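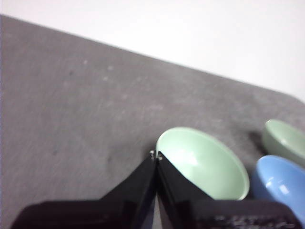 Wuvora everyday bowls in mint and blue.

Wuvora Everyday Bowls, mixed color set
Item no. 1289
From the Hurkberg tableware range

We have a soft spot for plain bowls, and the Wuvora is about as plain as a bowl gets: a round opening, a smooth inside, no pattern anywhere in it. Gheorghița Ciobanu, who looks after our tableware pages, took a mixed set home to try before we listed it and was very slow to bring it back. Breakfast cereal, soup, cut fruit, a handful of keys by the door... they ended up doing all of it, and we completely understand!

The mixed color set comes with two bowls in pale mint green and one in blue. The green is a quiet one. It can look nearly white where strong light falls on the inside, and closer to sage on the outer wall in a dimmer spot, so please don't worry if yours seems to change a little between the kitchen counter and the dinner table. The blue is much stronger and holds its own next to almost anything. If you already own white plates, you're all set.

What we like

The shape, first of all. The sides curve gently down to a small foot, and the mouth is wide enough that you can get a big spoon in at any angle (or a whisk, if you're beating a couple of eggs and don't feel like getting the mixing bowl out). The rim is rounded, which makes it comfortable to drink the last of the soup straight from the bowl. We do this. You probably do too.

Then there's the outside of the blue one, which has faint ridged bands running around it. They catch the light in slightly paler stripes, and they give your fingers something to find when you're carrying a full bowl across the room.
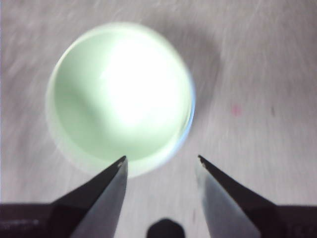
They also nest. All three go into a single compact stack that takes up no more shelf than one bowl would, and the colors still show, because each rim stands up above the one below it. We like the blue at the bottom with the greens on top. The top bowl may sit at a slight tilt, so give it a nudge if you like your cupboards straight.

Living with them

Wash them with warm water, a soft sponge and ordinary dish soap. Skip steel wool and scouring powder, as the smooth inside is the nicest part and you'll want to keep it that way. Dry them before stacking. If a bowl has held tomato sauce or curry, rinse it soon after the meal and you'll save yourself some rubbing later.

For very small kids we'd start with the bowl half full. It's a light, open shape and it's easy to get enthusiastic with. 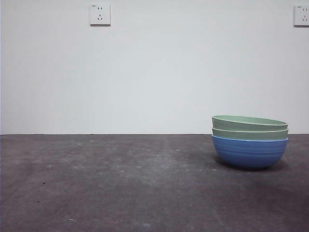 A tall pile of them gets wobbly, so if you order more than one set, make two short stacks. Gheorghița keeps hers on the open shelf over the sink and says the blue one is always the first to go missing at breakfast.

Goes well with

Zamfir soup spoons, which have a broad, shallow end that suits the curve of the bowl.
Ernotska serving tray, for carrying the whole set out to the yard with snacks in it.

Details

Set contents: three bowls, two mint green and one blue
Stacking: yes, one inside another
Range: Hurkberg tableware
Item number: 1289
Spare bowls: sold singly in either color, item no. 548

Availability

In stock as of 15 Feb 2022. The next delivery is due in March, and we've asked for extra blue. If you'd like a set made up differently, all green for instance, write it in the notes box when you order and we'll pack it that way whenever we have the colors on hand.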